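Hevano Prayer and Healing Evenings: Host Guide
Section 4. Getting your first evening ready

If you've read this far, you have probably already said yes to hosting, and we're so glad! What follows is the way we do it at Gourlay, and you are welcome to bend it to fit your own church, living room or borrowed hall. Please read all the steps once before you start (we know, everyone skips that part).

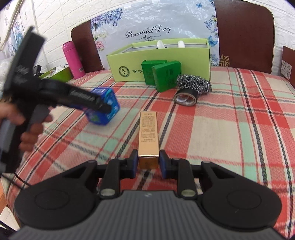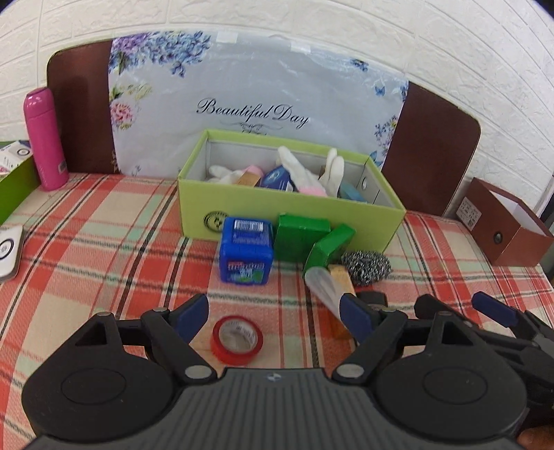
Cameron Halliday wrote to us after the February evening that step 3 ought to come with a stronger warning, as people who have been ill for a long time are often tired of being asked to tell the whole story again, and a kind word and a chair can do more for them in the first few minutes than any form. We've rewritten the step with that in mind.

1. Set out the chairs in a loose half circle, with a wide gap near the door for wheelchairs and for anyone who may want to slip out. Our hall holds 80, but we stop at 70 so there's room to move.

2. Pair up your prayer team. Always have two people praying with each guest, and let the guest say whether they'd like men, women or one of each.

3. Greet each guest and offer a seat. Ask for a first name and whether they'd like prayer tonight or would sooner just sit and listen. Don't ask about the illness yet.

Caution: Never tell a guest to stop a medicine, skip a treatment or cancel a doctor's visit, even if they tell you they feel completely well. Be glad with them, and encourage them to go and see their doctor.

4. Open with a psalm and a song or two everyone knows. If you use the Plullari songbook, the large-print edition is much easier on the eyes in low light.

5. Begin praying with guests. Ask before you lay a hand on anyone, and keep it to the shoulder. Roughly 2 minutes of quiet listening first is plenty.

Note: Some guests will feel nothing at all, and some will cry. Neither one tells you how much faith they have, so please don't say that it does.

6. Close on time, and leave the tea going for those who want to stay and talk. Anything shared in prayer stays private unless someone is in danger, in which case go straight to your pastor (see Section 6).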